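The Gutora Conversation Kit
Networking and icebreaker set for groups of 5 to 46

Most of us have stood at the edge of a room with a drink in one hand and a name tag curling off our sweater, wondering how on earth to start talking to someone. The Gutora kit is for those rooms. We put the first version together for our own member evenings at Kurnotau, and so many people asked to take one home that we finally had a proper batch printed last November.

Inside the box you'll find a deck of question cards, a pad of follow-up slips, a sand timer and a host booklet with 3 ready-made evening plans (short, medium, and "we have the room until ten"). The questions start easy, with things like the best advice a coworker ever gave you, and work their way toward the ones people are still chatting about in the parking lot.
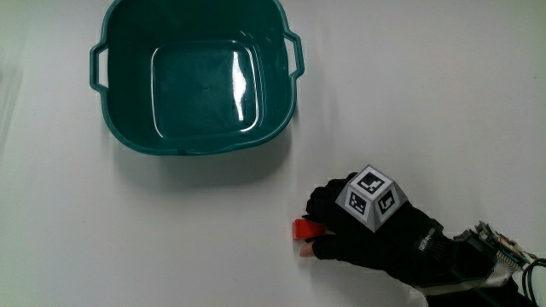

Green plastic basin on a white tabletop.

To run a round, fold the question cards once, mix them up well in any wide bowl or tub you have around the house, and let everybody draw. Pairs talk until the sand runs out, then each person fills in a follow-up slip with one thing they'd like to hear more about. Please don't skip the slips! They're the part that turns a nice chat into an email the next week, and we've had lovely notes from people who found a mentor, a business partner or just a lunch friend that way.
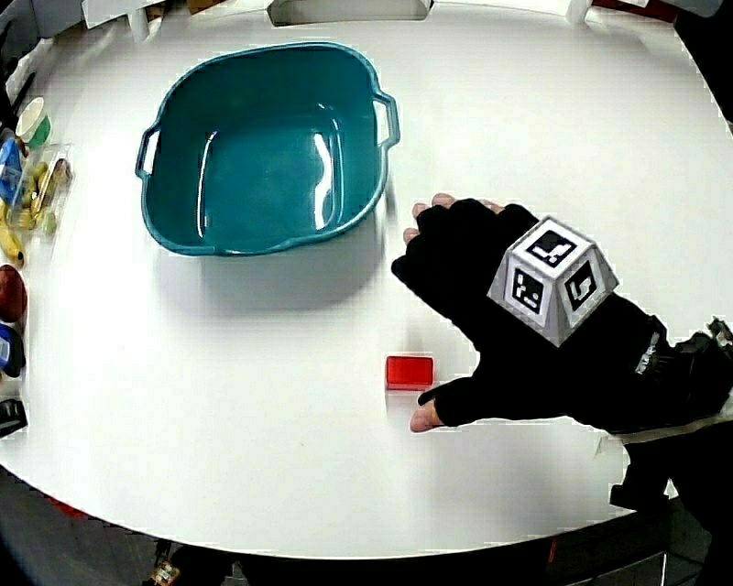 Larger groups do best with two hosts, one to keep time and one to wander over to anybody who looks a bit stranded. If you're expecting more than 46 guests, order a second box and split the room.

Also available: the Grinar refill deck (all new questions, same card size) and the Cabral student edition, which swaps the work questions for ones about classes, internships and first jobs.

Printed in a run of 1,000. Boxes ship flat and weigh very little, so postage stays low.

Page updated 2019-12-20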